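How to Put Together Your First One-Hour DJ Set

3rd April
By Florêncio Aguiar

I get asked this a lot by people who have learned to beatmatch, more or less, and then get offered a slot at a friend's party and panic. I did the same thing. My first set was at a bar called Clornell, upstairs, and I showed up with 2,634 tracks on a drive and no plan at all. I spent most of the hour scrolling. So this is how I do it now, and you can steal whatever works for you.

Start with a crate, and make it small. For an hour I pull 30 tracks, knowing I'll play maybe 18 of them. My full library is up to 2,992 now and I promise you I don't want to see it while I'm playing. I make a new playlist in Stiteck (use whatever software you like, they all do playlists), give it the name of the venue, and drag things in while I'm cooking or on the bus. Don't be picky at this stage. If you catch yourself humming it, in it goes!

Then leave it alone for a day or two. Come back and cut everything you only added because you felt you should. We all have that one classic we don't even like.

Next, find out when you're on. Please ask this before anything else if you can, I always forget and have to redo half the crate. Opening a night is a completely different job from closing it. If you're first, people are still getting drinks and looking for their friends, so keep the tempo down (I sit between 112 and 118 for house) and leave the huge vocal tunes for whoever comes after you. They'll be grateful, and you might get asked back.
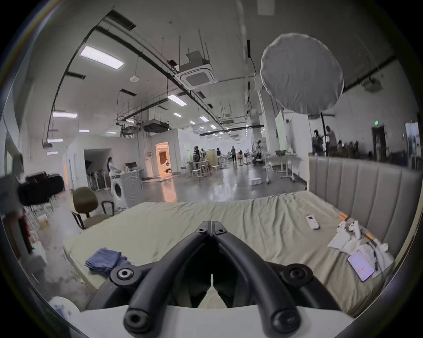
Once I know the slot, I split the crate into four chunks of 15 minutes or so. I don't fix the order inside a chunk, only the mood. The first is warm and simple, long intros, nothing too busy. The second brings in more bass. The third is where the big stuff lives, and the fourth depends on who's playing next and how the room feels. I color-code them, but you could just put a 1, 2, 3 or 4 in the comments field and sort by that.

Now the part I used to skip: set your cue points. Go through every track in the crate and mark where you want to start it and where you want to be out of it. That's it, two cues. I know people who use eight and have a whole rainbow going on, and good for them, but I can't remember what they all mean when it's dark and somebody is yelling a request in my ear.

While you're in there, check the beat grid. Older disco and anything with a live drummer will drift, and the software guesses wrong all the time. I had an edit by Sethi that was half a beat off for a year and I kept blaming my hands.

Practice the transitions you're worried about and leave the easy ones. I pick three pairs that I really want to play back to back and run them over and over until I'm bored. Try a bass swap first — turn the low EQ down on the new track, bring it in over 16 bars, then trade the lows at the start of a phrase. If it still sounds like a fight, check the keys. If the keys are fine and you still hate it, drop it. Life's short.

Record one full run-through at home. Don't stop when you mess up, you can't stop at the party either. Listen back the next morning on bad headphones and write down the times where you got bored. In my case it's nearly always around the 40 minute mark, where I've run out of nerve and played two safe tracks in a row.

Last bit is packing. Two USB sticks with the same playlist on both, headphones, the adapter for the headphones, earplugs. I keep mine in a little Flakeo pouch that lives in my bag so I can't leave it on the kitchen table again. Export the sticks the night before and plug them back in to make sure the playlists are really there.

I'm doing another of these in May on playing back to back with a friend, so if you've got questions about that, send them over. And if your first set is coming up, have fun with it and look up from the mixer now and then!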